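About Hodell Pantry Gifts

Good food sent by post, from our family company in Sudmont
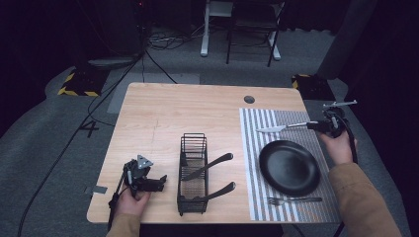 Hodell is a small company which sends gift boxes of jam, honey, nuts and dried fruit to homes and offices. We started with one kind of box, a dozen jars of plum and apricot jam packed in straw, and we sold it only to people who already knew us. Today the catalog is bigger, but the plum jam is still on the first page and it is still the one that most customers order again.

The two founders came to Sudmont from abroad, and English is the second language in our office. If you call and we ask you to repeat the street name, please be patient with us. We prefer to ask one more time than to send your mother's birthday box to the wrong town.

What we sell

The jams are cooked for us by Buschmann, a family kitchen on the other side of the valley. They use whole fruit, sugar and lemon, and they cook in small pots, so the color can be a little different from one batch to the next. The honey comes from beekeepers in the same county. Nuts are roasted in our own building the same week they are packed – you will find the roasting date on the bottom of each tin.

The Clulo box is our best known gift. It has 3 levels, with jams at the bottom, nuts in the middle and dried pears and figs on top. The name comes from the old orchard road where we rented our first storage room. Many customers keep the box afterward for letters or sewing things, and we are always happy when they write to us about it.

Last year we packed 2,027 Clulo boxes, most of them for the winter holidays. This was the most we have ever done, and we had to close the order page early. For this we are sorry. We have now a second packing room and we hope it will not happen again.

How we ship

Orders leave our building within 2 working days. In the warm season, starting in May, we do not send anything with chocolate, so please look for the small sun sign in the catalog. You can add a card with your own words at no cost. We write the cards by hand, and we do not put the price in the box.

If a jar arrives broken, send us a short message with your order number. We will mail a new one, and you do not need to return anything.

Catalog and offers

The printed catalog is free. The spring edition will be mailed on 20th January to everybody on our list, and there is a coupon code on the back cover which you can use one time on the website. Please type it at checkout before you choose the payment, as it can not be added later.

Companies who want to order for their workers or clients can ask for a separate price list. We can print your logo on the ribbon – for this we need a little more time.

Visitors are welcome at the Sudmont shop, where we always have a few jars open for tasting.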